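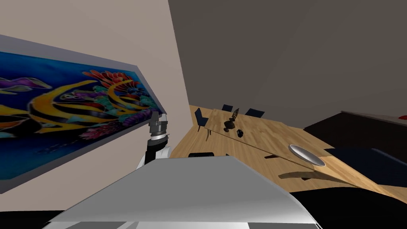

4.2 Camera Placement and the Two Controllers

We compared the Skakix and Rarlow controllers on the same simulated arm in the Taltwood apartment, changing only the camera that fed them. Each pairing ran for 200 episodes with a cap of 4,000 steps, which is generous for a robot asked to approach a dining table and stop. The body camera gives a controller plenty to work with: the long table, the navy chairs and the black lattice sculpture on the tabletop all land in one view, along with a share of the robot itself. It also takes in the angelfish painting, toward which Skakix developed a loyalty we had not trained for. In 9 episodes it oriented to the painting and stayed there until the cap.

The wrist camera was meant to cure this. It sees the fingers at all times and the apartment when the wrist permits, and our expectation was that a nearer view would be a less distracting one.

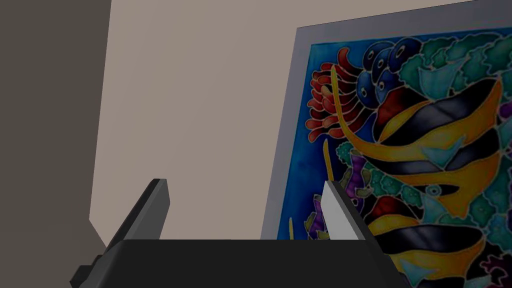 Rarlow behaved as hoped and treated saturated color as decoration. Skakix did not, and its approach error grew whenever a large patterned region filled one side of the view. Masking the fingers made matters worse for both controllers, so we left them in. Kincaid and Uniyal had argued for this from the start and have been gracious about it, mostly.

Clutter was a separate problem. Thin, dark, near-parallel shapes such as furniture legs upset the depth estimate far more than any painting did. 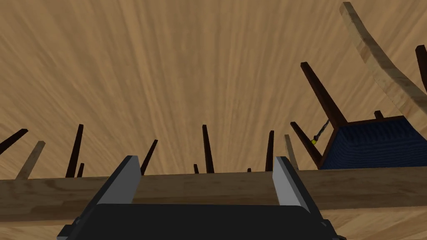
Rarlow lost its lead under these conditions. Its edge tracker jumped from one leg to the next, each time with high confidence, and 277 such jumps were logged before we stopped the sweep. Skakix simply slowed down - a response we had earlier listed as a fault.

Figure 3. Wrist view with the gripper open and empty: ceiling, two beige walls and part of a window.

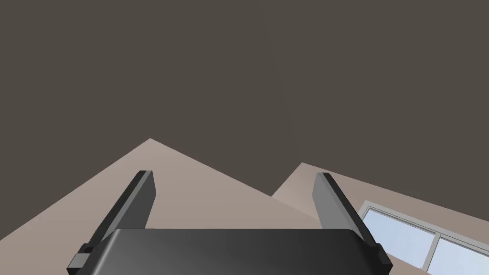 4.3 Recovery from Uninformative Views

Views like the one in Figure 3 offer a controller very little to be wrong about, and both managed it anyway. We therefore added a rule that lowers the wrist whenever the tracked features fall below a fixed threshold. Results for both controllers with the rule switched on are given in Section 5.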